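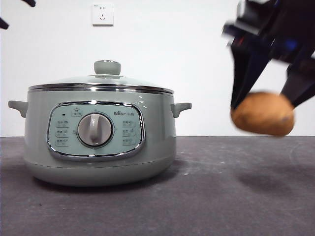 Home Archive Kitchen Notes About

May 24, 2021

Starch and the boil

Potatoes for mash go into cold water. Started in boiling water, the outer layer overcooks while the core is still firm, and the mash ends up both gluey and lumpy.

I hold the pieces at a low simmer for 18 minutes, then drain and return them to the pot, lid off, for 2 minutes to drive off steam. Salt goes in at the start. For 1,000 grams of potatoes I use 80 grams of butter, added before the milk so the fat coats the starch first.

Variety matters more than equipment. Nilton Castaño wrote to ask about waxy types. They hold their shape and make a poor mash, but they are the right choice for salad. If waxy is all you have, use a ricer and stop early. A blender ruptures the cells and releases free starch, and no amount of butter fixes that.

Storage temperatures will get a separate post in July.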